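Trakine Boxing Club to host charity fight night for first-time boxers in November

Travska - Trakine Boxing Club is delighted to announce that its first-ever charity fight night will take place at the Bakilana Hall this November, with 900 seats on sale and doors opening at 6 p.m. The evening will feature seven bouts, every one of them between people who had never laced up a pair of gloves before joining the club's beginner program this spring - and we could not be prouder of how far they have come!

More than 200 people from all over Travska applied for a place on the card, among them bakers, bus drivers, nurses and one very determined retired schoolteacher.
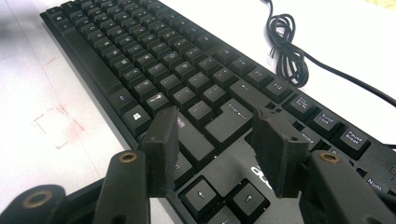

2 min read

Each bout will be fought over three rounds of two minutes, with headguards and 16-ounce gloves, and a ringside doctor will be present all evening. Boxers have been matched by weight, age and experience, and the full running order will be posted on the club's website once the final medical checks are done.

The money raised will go toward a new ring and free after-school sessions for local children. An open day over the summer has already brought in $2,967, thanks to the kindness of our neighbors (and a great many homemade pies), and sports drink maker Numer has generously agreed to cover the cost of hiring the hall.

Tickets are available from the club's front desk and at the Bakilana Hall box office, with reduced prices for families and students. Reporters who would like a ringside seat are warmly invited to contact the Trakine Boxing Club press desk.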